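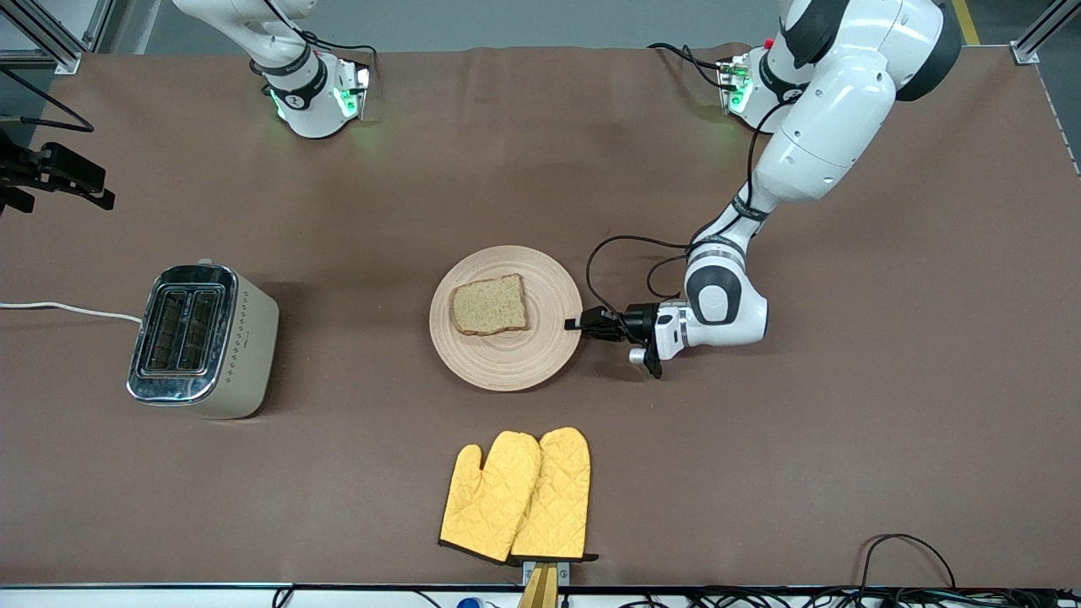 Anju Bhatia wrote to ask why her whole-grain toast comes out dry in the middle while the crust edge is nearly black, and whether a new toaster would fix it. She has a two-slot model, she buys sliced bread, and she keeps the dial at 4 because that is where it was when she took it out of the box.

A new toaster probably won't help much. Whole-grain bread browns differently from white, and most of the trouble comes from the setting and from what happens to the slice afterward. These steps work with any ordinary two-slot toaster.

583 shares
2 comments

What you need

Whole-grain bread, sliced
A two-slot toaster
A wooden plate or board
Butter, at room temperature
A butter knife

Step 1. Check the slice

Look at how thick it is. A slice that has to be pushed into the slot will scorch where it touches the wires. If you slice your own, cut it thin enough to drop in without help. Bread that is a day or two old toasts more evenly than bread baked that morning.

Whole-grain slices are already tan before they go in, so color is a poor guide. Press the middle with a finger after toasting. It should feel firm on the surface and give a little underneath.

Step 2. Set the dial low

Start one full number below what you use for white bread. Many whole-grain loaves have honey or molasses in them, and the sugar burns quickly. Read the label. If a sweetener is in the first few ingredients, go down another half number.

The numbers on the dial are not minutes on most toasters, and a 3 on one machine can be a 4 on another. I used a Canden for years and had to relearn everything when I changed to a Varetti. Write your setting on a piece of tape and stick it to the bottom of the bread box.

Step 3. Load it

Put the slice in with the flat bottom down. With a tall loaf the rounded top may stick out. In that case, toast it for half the time, let it pop, turn it over and finish it.

If you are making one slice, see if your toaster has a slot marked for single slices. Use that one.

Step 4. Second batch

The toaster is already hot, so turn the dial down half a number. Most people skip this and burn the second round.

Step 5. Take it out and let it rest

Lift the slice by the top crust. If it is stuck, unplug the toaster first and ease the bread out with wooden tongs. Never use a knife or fork.

Put the toast on wood. On a cold china plate, steam collects under the bread and the bottom goes soft. Lean two slices against each other for half a minute if you like them crisp. For softer toast, lay them flat and butter them right away.

Step 6. Butter to the edge

Begin at the crust and work inward. The edge is the driest part and needs the most butter.

Cleaning up

Unplug the toaster and let it cool before you pull out the crumb tray. Seeds from whole-grain bread fall through and smoke the next time, so empty the tray once a week. Wipe the wooden plate with a damp cloth and stand it on its edge to dry. Don't soak it. Rub in a little food-grade mineral oil when the wood looks dull. I last did mine in January and it is due again.

Comments (2)

Jitendra Awasthi
Does this work from frozen? I keep my loaf in the freezer.

Pascual Arancibia
Yes, use the defrost button if you have one and leave the dial where it is. Mine has no button, so I run it once on the lowest setting and then toast as usual.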